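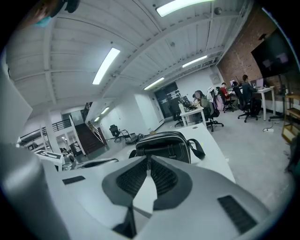
A comment under my last post asked whether I felt daft helping to train the thing that will do my old job. The same comment said that anyone who picks up one of those grippers is signing their own notice, and that the older ones among us should know better.

I have thought about it for a few days and I don't feel daft. I do feel a bit uneasy, and I'd like to put down why while it is fresh.

For new readers, I work at Landeg. For 11 years I was on the returns benches at Clengate, which meant opening what people sent back, checking it, bagging it and putting it on the right shelf. In February I moved to the office side, where part of my week is now spent with a hand-held gripper. You hold it, you pick something up with it, you put it down somewhere else, and the recording goes off to be used for teaching the arms at Clengate. Bags are the hard part. A box is a box, but a shoulder bag has a strap that goes where it likes, and if you take hold of the wrong bit the whole thing slides away from you.

The work is slow. I had expected to be quick at it, having handled returns for so long, and I wasn't. With your hand you feel a zip or a buckle before you see it. With the gripper you have to look first and decide. My first week was mostly me dropping things and starting again. The target for our group is 3,000 good recordings before the summer, and a drop has to be marked as a drop, so you can't pretend.

What has changed for the people at Clengate is harder to be tidy about. There were 27 of us on the benches when the first arms went in. No one was made redundant. Some left and were not replaced, and I think it's fair to say that this is how it will go on. Those who stayed do less lifting and more sorting out of what the arms refuse. One of my old bench mates likes it and says her shoulders have stopped hurting. Another says he misses having a full trolley to get through, and that being called over to deal with one awkward parcel at a time makes the day drag. I believe them both.

The scheduling went over to Plurel at the same time, and in my opinion that made more difference than the arms did. We used to sort out swaps between ourselves at tea break. Now you put in a request and it comes back yes or no, and if it's no there isn't a person to argue with. I know someone who missed a christening on a Sunday over it. When people complain about the robots at Clengate, half the time it's the rota they mean.
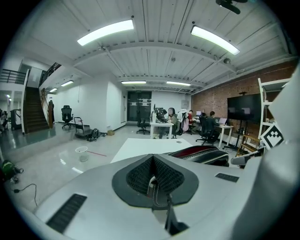
I raised the rota at the meeting with Clana, who supply the grippers and the arms. They said, quite politely, that Plurel was nothing to do with them. That's true, but it all arrived in the same month with the same slides, so of course we think of it as one thing. My suggestion was that a supervisor should be able to overrule a refused swap. It went in the minutes and I have not heard any more.

Coming back to the comment. If I didn't do the recordings, someone else would, and they might never have stood at a returns bench. I can at least say when a task makes no sense. Early on we were asked to lift every bag by the top of the strap. On the benches you would never do that with a bag that might be open, as everything ends up on the floor. I said so, and the instruction was changed. It's a small thing, but whoever is working beside those arms won't be on their knees picking up somebody's loose change.

I also get paid slightly more and I'm home by half past five. I would be leaving something out if I didn't mention that.

What I would have liked is to be told at the start how long the job lasts. The recording work is agreed for 9 months. After that there's talk of it being extended to clothing, which is worse than bags by a long way, and there's talk of us going back to Clengate in some other role. Talk is all it is so far. I have asked for it in writing and so have two of the others.

I'll post again when we get an answer. In the meantime, if any of you work somewhere that uses Plurel and have managed to get the swaps changed back to how they were, please leave a comment and tell me who you had to ask.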